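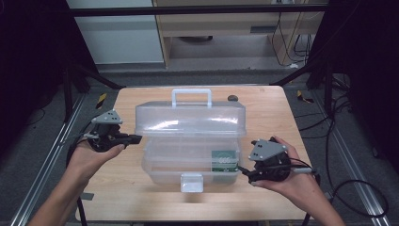
Paired hand-held grippers with a clear storage box, demonstration bench, Daltodport

Home Products Grippers Demonstrations Support Contact

Heltau Paired Hand-Held Gripper Set

The Heltau paired set consists of two hand-held grippers, one for each hand, with which an operator carries out everyday two-handed tasks at a table. The movements of both grippers are recorded and may afterwards be used to prepare a robot arm for similar work. The set is supplied to laboratories, technical colleges and manufacturers, and is shown in use at the Daltodport demonstration rooms.

The grippers

Each gripper is finished in black and carries a grey triangular plate on its upper side. Both are cabled. Purchasers should allow clear floor on either side of the working table so that the leads can be laid without crossing the operator's feet. Extension leads are available in two lengths and should be specified when ordering.

The standard set includes:
Two hand-held grippers, left and right
Two triangular top plates, fitted
Connecting leads
Recording software, licensed for one workstation
Printed handbook, 74 pages

Spare jaws are sold in pairs. Orders for jaws should quote the part number printed inside the front cover of the handbook, as earlier patterns are not interchangeable with the current one.

Seeing the set in use

Demonstrations are held at Daltodport throughout the year by appointment. Visitors are received at 10 a.m. and are asked to allow the whole morning. The session opens with a short talk by Ivar Söderlund, after which visitors move to the benches to watch an operator at work and, should they wish, to take the grippers themselves.

The tasks are chosen from ordinary household and workshop handling. The clear plastic storage box has been part of the programme from the outset and remains the most requested. It has a hinged lid, a carrying handle and a small latch at the front, and the handling exercise covers steadying the box with one gripper while the other works at the latch or lid. Folding, stacking and sorting exercises can be arranged if notice is given when booking.

At the September open day 142 visitors attended over two sessions, and 58 of them completed a bench exercise. Parties from Postivia and Iturra were among those present. Florencia Echeverría, who led the Iturra party, asked whether the grippers could be used by a seated operator. They can, provided that the table height is adjusted beforehand, and a seated bench has since been added to the programme.

Bench requirements

A plain, steady table is sufficient. Loose coverings should be removed before work begins. Where the table stands inside an overhead frame, as at Daltodport, the operator should be able to step back freely on all working sides.

Booking and orders

Group visits are limited to 46 persons. Requests should be addressed to Qianru Tang at the demonstrations office, stating the number in the party and any exercise of particular interest. Technical enquiries before purchase are answered by Szabolcs Vida. Loan of a set for evaluation is considered on written application and is subject to a deposit.

This website uses cookies to remember your preferences and to measure visits. By continuing to browse you accept their use. Accept Manage settings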